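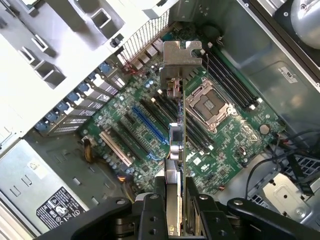 A machine that can do this but can't find the screws it dropped is an apprentice, according to the man next to me at the Wolden open day, who had brought his own sandwiches and plainly meant to stay until they threw him out. I had come for the free coffee. We got on.

Wolden is the repair and refit place out at Skostmont, and every April it lets the public in to look at what it's up to. What it's up to now is getting a robot to fit cards into old desktop PCs. They'd put out a Dell tower with its side off, and an arm called Yagi, which had a black gripper and the unhurried manner of someone paid by the hour.

I've put cards in computers myself. My method is to push until something clicks and then worry about what it was. Yagi goes in holding the card upright between its jaws, with the metal bracket towards the back of the case, and then it thinks. It thinks for ages. There's a blue slot with black ones either side of it, and I found myself leaning over the rope, willing it along like a parent at an egg and spoon race.

The leaflet says Yagi has had 1122 practice goes, 530 of them on a simulator called Hivport, where I suppose nothing gets bent. My neighbour wanted to know who had counted. The girl with the lanyard said the computer had, and he wrote that down.

Demonstrations run every 18 minutes from 10 in the morning. Parking is in the field, so wear boots. The coffee was free but I wouldn't go back for it. I'd go back for Yagi, and I'd bring sandwiches.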